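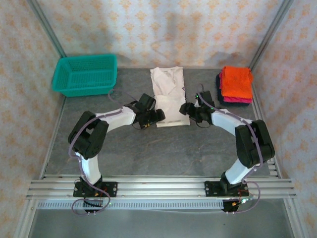 Kit bimanual Hosgate para montar en casa o en taller compartido

Referencia: Petden 19
Estado: disponible bajo pedido
Plazo de entrega: 30 días
Precio del kit sin mesa: consultar

El fabricante lo presenta como «el par de manos que faltaba en su taller». Nosotros lo vendemos, pero preferimos que quien lo compre sepa lo que se lleva: dos brazos, dos pinzas, los soportes para atornillarlos a un perfil de aluminio y una tarde larga peleándose con los cables. Lo de doblar la colada viene en el folleto. En la caja no viene.

Qué incluye

- Dos brazos con eslabones blancos y articulaciones negras, cada uno con su pinza
- Dos placas de montaje negras
- Mazo de cables morados, uno por brazo
- Tornillería para perfil ranurado
- Manual en inglés (la traducción de Hosgate es floja, use el original)

Qué no incluye

La mesa, el bastidor, las paredes laterales, el ordenador y la paciencia. El bastidor se lo puede hacer cada uno con perfil de aluminio corriente. Si va a cerrar el puesto por tres lados, cualquier panel sirve, y el forro es cuestión de gustos: en el taller de Drolcombe tiraron de un estampado de rombos y los brazos no se han quejado. Corte los perfiles a escuadra. Con un corte torcido los dos brazos quedan a distinta altura y luego todo son culpas al software.

Sobre la ropa

Una camiseta de manga corta parece lo más fácil del mundo hasta que se arruga una manga. El tejido cambia de forma en cuanto se toca, y una rutina que va bien con la prenda estirada puede no servir de nada con la misma prenda hecha un gurruño. Desconfíe de cualquier vídeo que empiece con la camiseta ya planchada.
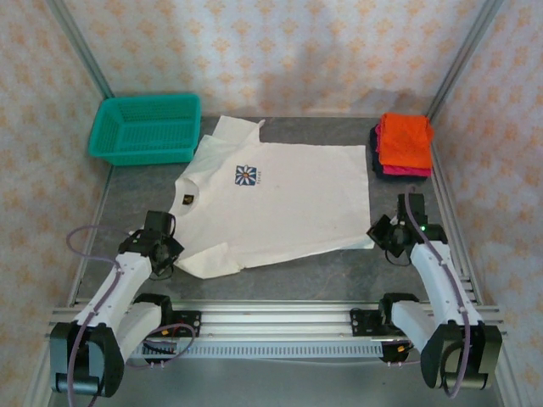 Camiseta extendida entre las dos pinzas, con una manga levantada.

Si lo que quiere es ahorrar tiempo en casa, no compre esto. Si quiere aprender a coordinar dos brazos y tiene un rincón donde dejar el trasto montado durante meses, entonces sí, es un kit razonable y los recambios se encuentran.

Montaje

Hosgate habla de 164 minutos, cifra que no sabemos de dónde sale. Reserve un fin de semana. Fije primero el perfil delantero, después las placas, y deje los cables para el final con holgura suficiente en el codo. Un cable tenso acaba arrancando el conector. El puesto completo pide un tablero de 600 mm de fondo como mínimo; con menos, la cesta y la pila de ropa doblada estorban.

Devoluciones

Se admiten con el kit sin atornillar. Las pinzas usadas no se cambian.

Imprimir esta página
Enviar por correo electrónico

Artículos relacionados
Pinza de recambio Petden, unidad
Placa de montaje para perfil ranurado
Juego de cables largos Sangkhawat
Bastidor Drolcombe sin paneles
Conectores sueltos, bolsa de 30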